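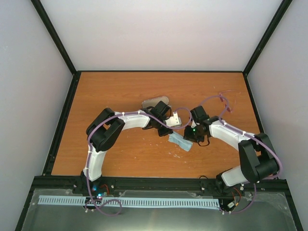
Slide 1. Title
Good afternoon. I will speak about a small part of our software, the planner for two arms which share one table. We call it Arnlow. I have 2 minutes per slide, so please keep the questions for the end.

Slide 2. The problem
Each arm can plan very well alone. The difficulty begins in the middle of the table, where both grippers want to be. Our first version locked the whole middle zone: one arm enters, the other waits. It was safe and very slow. (Pause. Show the timing chart.)

Slide 3. What we changed
We now plan for both arms together, but only for a short time ahead. Before each step the planner checks roughly 2,000 pairs of poses for distance. The cables are part of the model also. We treat them as thick tubes along the links, with extra margin at the elbows. This was an idea from Oltmanns, our partner for the simulation, and I was against it at first. I was wrong.

Slide 4. Perception
The camera node, Vonus, gives the position of soft objects such as a cloth. It is less sure when a gripper hides one corner. In this case the planner receives a bigger box and keeps more distance. Do not go into the filter here, it takes too long.

Slide 5. Open points
There are 3 of them.
Handover between grippers is still scripted by hand.
If Vonus sends its message late, both arms stop, and the restart is not smooth.
The logs of the two arms use separate clocks. We correct this afterwards in Vandance, our replay tool, but it should be done at the source.

Slide 6. Replay
Start the replay before speaking, it needs a moment to load. Mention that the red line is the planned path and the grey line is the measured one.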